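授業メモ公開ページ
7月
文・担当教員
シェア 30 コメント 2

建築材料と維持管理 第5回 配布資料(講義メモ) 表面の傷みをどう読むか

前回の続きから。前回は構造の話で終わって、仕上げまで行けなかった。今日は仕上げ、とくに金属板と塗装、あとレンガ少し。コンクリートは次回にまわす。

まず言葉の整理。試験前に毎年混ざるので。

・汚れ 表面に乗っているもの。落とせば下は元のまま
・変色 表面そのものの色が変わっている。落ちない
・摩耗 こすれて減っている。色が変わることも多い
・傷 線状、点状。深さが問題
・腐食 化学的に材料が別のものになっている。さびはこれの一種

現場だと全部「汚れてる」で済まされがち。報告書に「汚れ」と書くと清掃の予算で処理されて、次の年にまた同じ話になる。言葉の選び方で金の出どころが変わるので注意。

■1 金属板

建物に使う薄い金属板、よく出るのは次のあたり。

溶融亜鉛めっき鋼板。安い、加工しやすい。新しいうちは光る。時間がたつと鈍い灰色になる。これは劣化ではなく、亜鉛の表面に保護性の被膜ができた状態。ここを「傷んでいる」と書いた答案が去年たくさんあった。減点した。

ステンレス。さびないと思っている人が多いが、さびる。もらいさび(鉄粉がついてそこから茶色くなる)、すきま腐食、塩分。海の近くは特に。板の合わせ目を最初に見ること。

アルミ。軽い。酸化皮膜が強い。酸にもアルカリにも弱いので、モルタルが垂れたまま放置すると跡が残る。跡は落ちない。

銅。屋根。緑青の話は教科書の図を見ておくこと。

めっき鋼板の傷みは順番がある。まず亜鉛が減る。亜鉛が残っているあいだは、小さい傷なら地の鉄は守られる(犠牲防食)。亜鉛がなくなると赤さび。だから見るポイントは「傷があるか」より「赤いものが出ているか」。白い粉なら白さび、亜鉛側の反応。湿気がこもる場所、板を重ねて保管した場合など。

傷の向きも見る。縦の筋ばかりなら、何かが上下に動いてこすれた可能性が高い。方向ばらばらなら清掃具、人、荷物。ただし決めつけない。方向は手がかりであって証拠ではない。

境目の形も記録する。直線で色が変わるなら、そこに何か当たっていた、テープがあった、板の継ぎ目など。ぎざぎざの境目なら、摩耗や水の上がり下がりを疑う。スケッチに線の形まで描くこと。「下が黒い」だけでは後で何もわからない。

■2 塗装

塗装は三層で考える。下塗り、中塗り、上塗り。下塗りは密着とさび止め、上塗りは色と耐候。中塗りは厚みをかせぐのと、上塗りの仕上がりを整える役。省かれやすいのは中塗り。見た目でほぼわからないため。

劣化の順番
つやが減る → 白い粉が手につく(チョーキング) → 細かいひび → ふくれ、はがれ → 下地の傷み

塗り替えの相談は、はがれてから来ることが多い。本当は粉の段階で来てほしい。はがれてからだと下地処理の手間が増えて、見積がはね上がる。

見積の練習。次回までに解いてくる。

問 外壁の塗り替え。面積1000平方メートル。下塗り1回、上塗りは2回。このうち30パーセントの面は下地補修が必要とする。補修が要る面積と、上塗りの延べ面積を出せ。
ヒント、延べ面積は回数をかける。補修面積は全体から出す。足場は今回は無視してよい。
単価は自分で調べて入れる。出典を書くこと。ネットの見積サイトだけを出典にしない。

色見本について。小さい見本で決めると、壁全体に塗ったとき明るく見える(面積効果)。濃い色でも同じように、広い面だと鮮やかに感じる。見本は大きめに作って、外に立てて見る。朝と夕方、両方。曇りの日もできれば。

■3 レンガ

焼き物なので水を吸う。吸う量は製品によってかなり違う。傷みは主に三つの道すじ。

白華(エフロレッセンス)。白い粉や結晶。水が中の成分を運んできて、表面で乾いて残る。白華そのものより、水がどこから来たかが問題。洗って終わりにしない。
凍害。吸った水が凍ってふくらみ、表面がはがれる。寒冷地では吸水率の数字を必ず確認。
目地の劣化。レンガより目地が先に傷むのが普通。というか、そうなるように作る。目地が硬すぎるとレンガの側が割れる。古い建物を強いモルタルで直して壊す例が多い。

イギリスの町の事例、Ellwoodの倉庫。目地をやり直した面と残した面があって、やり直した面のほうが角の欠けが目立つ。原因は硬いモルタル。スライドは来週もう一度出す。Giminbyの集合住宅は逆に、柔らかい目地で50年もっている例。ノートに二つ並べて書いておくこと。

積み方の名前(イギリス積み、フランス積み、長手積み、小口積み)は覚える。図で描けるように。フランス積みは一つの段に長手と小口が交互。イギリス積みは段ごとに入れ替わる。ここは毎年まちがえる人がいる。

■4 記録のとりかた

順番
1 遠くから全体
2 中くらいの距離で面ごと
3 近くで傷み一つずつ、ものさしを添えて

近い写真だけ撮ってきて、どの壁かわからなくなるのが一番多い失敗。図面に番号を振って、写真番号と合わせる。これだけで報告書の時間が半分になる。

光の向き。正面から光をあてるとへこみが消える。横からあてると出る。懐中電灯一本でだいぶ違う。

色は写真を信用しない。カメラが勝手に補正する。グレーの板と赤い材が一緒に写ると、板の色が引っぱられることもある。色票を一緒に写し込むか、その場で言葉で書く。「暗い灰色」「つやのない灰色」程度でよい。

触ってわかることも書く。ざらつき、粉、浮いた音。打診棒は研究室に2本しかないので、使う班は先に予約。又貸し禁止。

書き方の悪い例と直した例

悪い 壁が全体的に古い
直し 北面の下部、塗膜に粉化あり。指に白く付着。はがれなし

悪い さびている
直し 板の合わせ目に沿って赤さび。面の中央部にはなし

悪い たぶん雨のせい
直し 軒の出がない面に集中。雨がかりとの関係を要確認

「見たこと」と「考えたこと」は欄を分ける。まぜると後から検証できない。これは採点でも厳しく見る。

■5 補修するか、しないか

ここは正解がない部分。考えかただけ。

機能に関わるか(雨もり、落下、けが)。関わるなら急ぐ。
進むか止まっているか。止まっている傷は待てる。進んでいるものは小さくても優先。
直すことで別の傷みを呼ばないか。さっきの硬い目地の話。
見た目だけの問題なら、使う人に聞く。古びた感じを残したい人もいる。

補修材はTelelのカタログとBrarelのカタログを回覧する。どちらも後ろの表に下地との相性がのっている。表だけ見て本文の注意書きを読まないと失敗する。とくに塗る前の乾燥時間。夏と冬でちがうので必ず両方の欄を見ること。カタログは返却すること、前回一冊もどっていない。

■課題

学内の建物を一つ選び、傷みを五か所記録する。金属、塗装、レンガまたはタイルをそれぞれ最低一か所入れる。屋上は立入禁止。階段室の手すりは対象にしてよい。
提出はA4で2枚まで。写真は小さくしすぎない。
配点は50点。うち記録の正確さが30点、残りが考察。

■質問があったもの(前回のコメント用紙より)

Q めっきと塗装、両方してある板はどう見分けるか
傷の断面を見る。塗膜の厚みが段差になって出る。めっきだけだと段差はほとんどわからない。磁石は下地が鉄かどうかの確認にはなるが、塗装の有無はわからないので注意。

Q 摩耗した金属が明るく見えるときと暗く見えるときがあるのはなぜか
こすれてみがかれると光を一方向に返すので明るく見えやすい。こすれた粉や油がつまると暗くなる。同じ板の中で両方おこる。見る角度を変えると明暗が入れかわることもあるので、記録のときは立った位置も書いいておく。

Q レンガ風のタイルもレンガとして数えてよいか
課題では可。ただし「タイル」と書く。角の部分を見ればだいたいわかる。役物を使っていない角だと厚みが見える。浮きの確認はタイルのほうが大事、落ちると危ない。

次回はコンクリート。ひび割れの幅のはかり方からやる。クラックスケール持っている人は持参。中性化は式が出るので電卓も。

関連する資料
・第4回 構造と仕上げのあいだ
・第3回 木材の含水率
・積み方の図 まとめ
・報告書のひな形
・第6回 コンクリートのひび割れ(準備中)

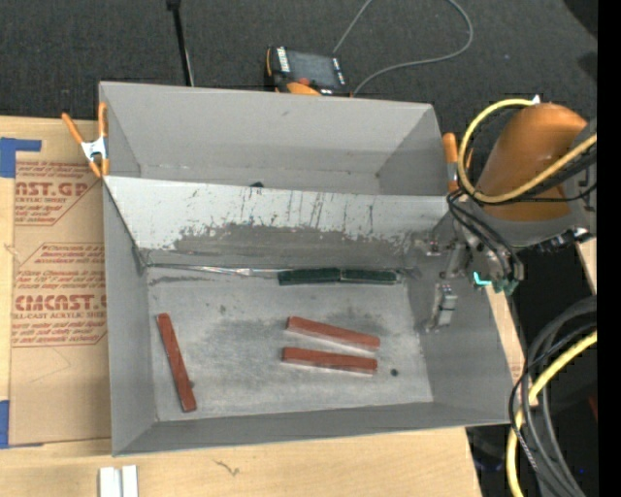 あと書き忘れ。ひな形の「方位」の欄、空欄で出す人が多いので必ず埋める。方位がわからないと日当たりの考察ができない。課題の質問は授業のあと教室で。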